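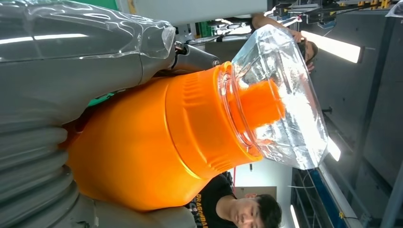 The Nustano starter kit is back in stock, and I've been asked so many times what's in it that I'm finally giving it a proper page. I'm Ffion, I do the demos and most of the packing at Kneath, and I've been running one of these hands on an arm since August, so I have opinions!

First, what you get. The kit is one three-finger hand, the adapter plate, a wrist camera with its bracket, a power supply, the cable set, and 10 spare fingertip pads. The pads are the thing you'll go through. They grip beautifully when they're clean and they get lazy when they're dusty, so wipe them down with a damp cloth (no solvents, please, I ruined a whole set that way in my first week). The arm isn't part of the kit. Most people who write to us already have one, and the plate fits the usual bolt pattern, but send me your arm's model before you order and I'll check it against the drawing.

What sold me on this hand was bottles. We do a lot of work with household stuff, and anything round in the middle and skinny at one end has been a headache for every two-jaw gripper I've used. You squeeze the fat part and it squirts out like a bar of soap. Three fingers wrap around it, and the Flostik software that ships with the hand lets you set a soft close, so the fingers stop when they meet resistance and then add a little more. I leave mine on the second-lowest setting for thin plastic and only turn it up for things with some weight to them. Hywel Rowlands runs his way higher than I do and we argue about it constantly.

The wrist camera is better than I figured it would be. It gives you a close view of whatever the hand is about to touch, and for teaching a new grasp that beats standing there with your neck craned. Two gripes, though. The view rolls with the wrist, so your picture can end up sideways and you have to get used to reading it that way (there's a rotate option in Flostik, buried under Display, and it doesn't remember your choice after a restart). And bright ceiling lights will bounce off anything shiny or clear. I lower the gain a notch when I'm working with see-through packaging and that mostly takes care of it.

Setup took me one afternoon, and a good chunk of that was hunting for the right hex key. Bolt on the plate, then the hand, run the cable down the arm with plenty of slack at the wrist, and do a full slow rotation by hand before you power up. Please don't skip the slow rotation. A pinched cable is the number one reason kits come back to us, and the replacement cable is 190 dollars, ouch.

If you'd like to try before you buy, come to a demo session. Bring your own objects, the weirder the better, and bring your phone if you want pictures or video to show your boss. We'll let you drive it too, once you've had the short safety talk from Iestyn Harries. 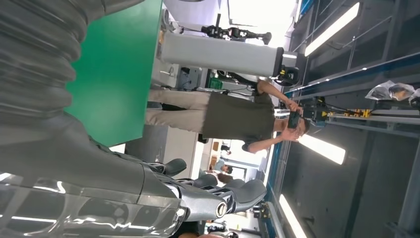 Can I use the hand without the wrist camera?

Sure, the two run on separate cables, so you can leave the camera off completely and the hand works the same. You'll need to teach your grasps from the arm's own controls, and Flostik will nag you with a "camera not found" message when it starts. Just click past it.

Shipping is 8 working days for kits in stock, or 15 if you want us to fit a different adapter plate. Every hand gets cycled on our bench before it goes in the box, so don't worry if the pads show a little wear when you open it. Returns are fine as long as the fingers haven't been taken apart (I can tell, I promise). For spare pads on their own, drop me a line with your order number and I'll get them in the mail.

6 comments | 23 shares

Contact Kneath | © 2022 Kneath | Back to top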